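Filed under: Music, Threads, Deep Cuts

Finished relistening to all four Vestergaard albums in order this week, so a thread on the songs Hina Hayat sings. She plays keys and wrote a third of the catalog, but only gets the lead on one song per record.

First one is "Bulberg" from the debut. Track 11, last on the album, and the label wanted it cut. It's piano and voice until the bass comes in under the second verse. The vocal is a first take and the last line goes a little flat. I like it better that way.

The original pressing was 4,000 copies. Mine has the wrong lyrics printed for this song - the second verse is from a demo. The reissue fixed it and also turned the piano down, so I keep both.

On the second album it's "Flelport." People skip this one. It's slow and there's no real chorus, just the same four lines sung a little higher each time. Give it headphones. There's a second Hina vocal an octave down that doesn't come through on a phone speaker at all.

Had these on in the kitchen all evening.

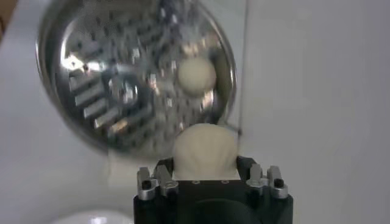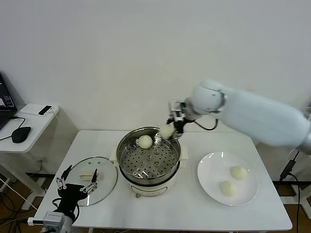
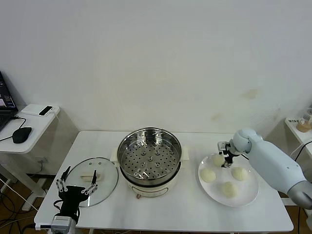 Dee says Flelport only makes sense live, and that the album version fades out right when the band is getting going.

Fair. The live version runs twice as long and the drums do a lot more. I still go back to the studio one for the low vocal, which she can't do on stage without a backing track, and the band doesn't use them.

Third album, "Zikora." This is the closest she got to a single. It was released in March and stayed on college radio into the summer. The synth line is the same one from the intro to side one, played backward. I missed that for years.

It's also the only one of hers that got covered, as far as I know. The cover speeds it up to 76 beats a minute and takes out the bridge. Not for me. The bridge is where she drops to nearly talking, and the last chorus needs that.

Fourth album, "Room 362." I went back and forth on this one. The first half sounds like a Vestergaard song that got handed to her late, and the guitar is too loud. Then everything stops except the organ and she holds one note across eight bars. The second half is the best thing on the record.

If I had to rank them: Zikora, Bulberg, Room 362, Flelport. Ask me again in a month and the middle two will swap.

There's also a B-side with her on lead, "Slow Ferry," but I've only heard a radio rip with the first minute missing. If anyone has a clean copy of the 7-inch, my messages are open.

Posted 10/18/20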